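Polness Opens Second Refurbishing Workshop in Zavach for Used Office Computers

ZAVACH, May – Polness, a company which repairs and resells used office computers and small servers, announced today the opening of its second workshop, in the former Urban print shop in Zavach. The new workshop will prepare machines for schools, libraries and small firms in the region.

The space has 14 work benches and a separate store for tested parts. When it is fully running, it will handle 30 computers per day. The company has hired five technicians for the start and is looking for more people before the autumn.

"Many firms replace their machines by the calendar and do not ask if the machine is still good," said Ľudovít Oravec, managing director of Polness. "We open the case, we clean it, we test each part alone, and then we build it again. For a school office, such a computer can serve for several more years."

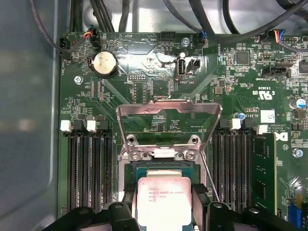
An Intel Xeon E3-1230V3 processor above the open socket, with the load plate raised.

Each computer that arrives at the workshop goes first to cleaning. After that the processor and the memory are taken out and tested separately. The technicians check the socket under a magnifier, put the processor back, apply new thermal paste and replace the coin cell battery on the board. Fans and cables are changed when they are worn. The finished machine then runs under load for 33 hours before it receives the Prasum label, under which Polness sells its refurbished models.

"The socket is the place where we ask for the most patience," said Lawal Onyeka, head of the workshop. "The processor must go down straight, without pressure, and only then the plate is closed. A new colleague practices this on old boards for nearly two weeks."

Customers can bring their own computers for repair or for a memory upgrade. The reception desk is at the yard entrance and is open from 8 a.m. to 4 p.m. Firms which wish to hand over a larger number of machines can arrange a pickup with the workshop. Data drives are erased before any other work begins, and the owner receives a written confirmation.

Schools and libraries can ask for the current Prasum price list at the reception desk or through the contact form on the Polness website.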